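Plernanden Soft Packaging Set

README, revision 2
Maintained by the Trirnuvance materials group

Summary

Plernanden is a collection of records on thin, see-through packaging: pouches, bags, wraps, liners and loose film. Each record holds one item in one resting state on a plain surface, with a short set of labels. The set holds 615 records covering 135 distinct items. It was put together for people who work on sorting, folding and packing of light plastic goods and who need reference material on how such goods look when they are not in use.

Rigid clear packaging (clamshells, blister trays, bottles) is out of scope. So is paper, coated or not.

What changed in revision 2

The state label "loose" was split into "slack" and "crumpled". Records from revision 1 that carried "loose" were relabeled by hand. Do not mix label files from the two revisions.
The field tint_note was added. It is free text and often blank.
Duplicate item numbers in the liner group were merged.
The field weight_g was dropped. Scale readings for single sheets of film were not stable enough to publish.

Item groups

pouch: sealed on three or four sides, with or without a zip
bag: open at one end
wrap: flat sheet, cut from a roll
liner: flat or tubular, made to sit inside another container
scrap: torn or cut pieces with no clear original shape

The scrap group holds 69 records. It was kept separate so that users who only need whole items can leave it out with one filter.

Fields

record_id: unique within the set
item_id: shared by all records of the same item
group: one of the five values above
state: flat, folded, slack, crumpled, rolled
finish: clear, hazy, frosted, unsure
print: none, present, unsure
tint_note: free text, any color seen in or through the film
surface: color and texture of the support
coverage: open, partial, mostly_hidden
notes: free text

Labels describe what can be made out in the record. Where the item is known from the supply list to be a pouch but the record could just as well show a bag, the group field keeps the supply list value and the notes field says "group from list". Filter on that phrase if you want labels based on appearance alone.

Item supply

Items came from the Brelteo packing room and from the office kitchen. The Brelteo items are unused stock. Kitchen items were emptied, rinsed and left to air-dry before numbering. Items with address labels or handwriting were thrown out before the first session. The session sheets use the name Carrier for the outer bag type with cut-out handles; it appears in notes as "Carrier" and maps to group bag.

Surface

The default support is a beige top with fine speckles. It was picked over white because hazy film on white loses most of its outline. The speckle also helps in a second way: specks seen through one layer stay sharp, while specks seen through several layers soften, and annotators used this to tell a single sheet from a folded one. A dark support was tried in June and dropped. Glare off the creases was worse there, and the labels for finish disagreed more often.

Labeling crumpled film

Crumpled items take the most time and carry the most "unsure" values. Rules used:

Mark crumpled when no straight edge runs the full length of the item.
Do not guess at the hidden side. If the outline is broken by something on top of it, label the parts that show and set coverage.
Set finish from the thinnest area that can be seen. Overlapping layers look whiter or bluer than the material is.
Put any patch of color in tint_note with its side. Do not set print to present on the strength of a patch alone. A patch may be print, residue, or light picked up from something nearby.

Sample record

group: unsure (sample only, not matched to the supply list)
state: crumpled
finish: hazy
print: unsure
tint_note: whitish-blue overall; faint pinkish and yellowish patch, left edge
surface: beige, fine speckle
coverage: mostly_hidden
notes: edges show on the left, above and below the gripper
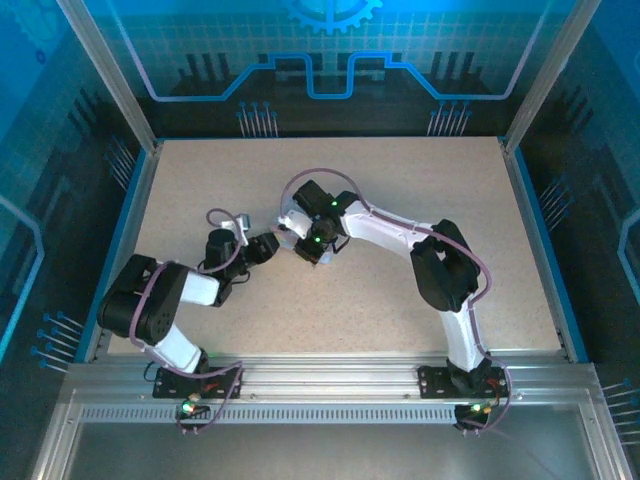

A comment on the revision 1 tracker asked whether whitish-blue should count as a tint at all, given that nearly all clear film takes on some blue once it is bunched up, and suggested a fixed color scale in place of free text. The point about blue is fair. A fixed scale was tested on the wrap group and two annotators picked different steps too often for it to be useful, so free text stays. Users who do not want the bunching effect can drop any tint_note that contains "overall".

Known gaps

Few rolled items, and none in the scrap group.
No wet film.
Frosted liners are over-represented.
The difference between slack and crumpled is weak for very small items.

Use

Split by item_id, never by record_id. Several items appear in more than one state, and a split by record will put the same pouch on both sides.

Report label errors on the tracker with the record_id and the field name. Fixes go into the next revision; published label files are not edited in place.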